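How to Submit Comments on a Transit Station Renovation

Prudton Transit invites riders, nearby residents and business owners to comment on station renovation plans before designs are made final. These instructions explain how to review a plan, prepare a comment and follow it through the process. They apply to all stations on the Flernitz and Grondo lines.
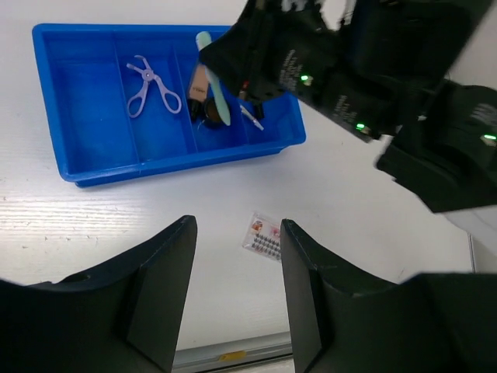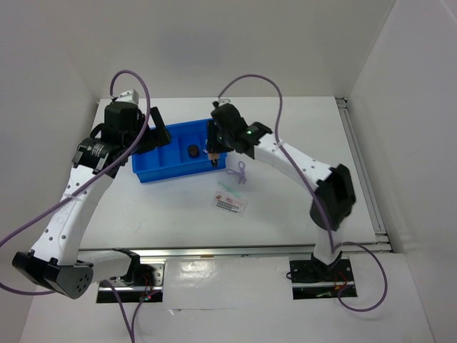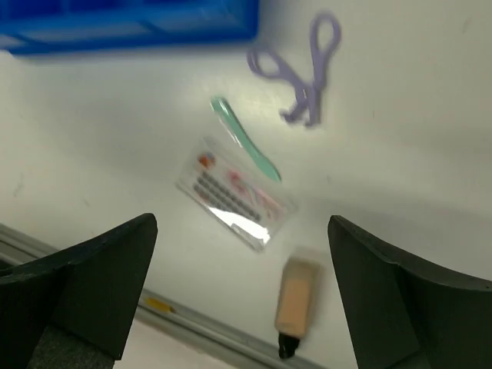

Page last changed: March

Before you begin

Find the project number for your station. It is printed on the notice posted at each entrance and appears at the top of the project's web page. Comments sent without a project number are still accepted, but they may take longer to reach the design team.

You do not need to live in Prudton to comment. Comments may be made by an individual or on behalf of a group. A group should name one contact person.

Step 1. Review the plan

Each plan set contains a site drawing, a floor plan for every level, and a finishes sheet listing the wall tile, flooring and lighting proposed for public areas. Printed sets may be read at the Yen Street office, Room 416, during business hours. The office stays open until 7 p.m. on Tuesday.

Sheets marked "Reference" show existing conditions and are not open for comment. Sheets marked "Proposed" are.

Step 2. Visit the open house

Every major renovation has one open house, normally held on the station's mezzanine. Attendance is not required. Display boards follow the same order as the plan set, and staff can help you locate a particular stair, elevator or bus bay on the drawings. Remarks made in conversation are not recorded. To place a remark on the record, complete a comment card before leaving or use one of the methods in Step 4.

Step 3. Write your comment

State the location first, using the sheet number and the nearest entrance or platform. Then describe your concern and the change you would like to see. A comment such as "Sheet 58, north stair: please add a handrail on the landing" can be sent directly to the designer responsible for that sheet.

Use a separate paragraph for each location. Photographs and sketches may be attached, up to 4 pages in total.

Comments on fares, schedules or train service are handled by Customer Relations and should be sent there separately.

Step 4. Send your comment

Use the online form, mail the printed form to the Yen Street office, or hand it to staff at the office counter. Mailed forms must be postmarked by the closing date shown on the station notice. If you need the form in large print or in another language, ask the office before the closing date.

Step 5. Follow the response

You will receive a receipt number if you provide an address or email. Responses are published together in a comment report, grouped by sheet number. Each comment is marked Adopted, Adopted in Part, or Not Adopted, with a short explanation. Names and addresses are removed before publication.

To correct or withdraw a comment, write to the office with your receipt number before the report is issued.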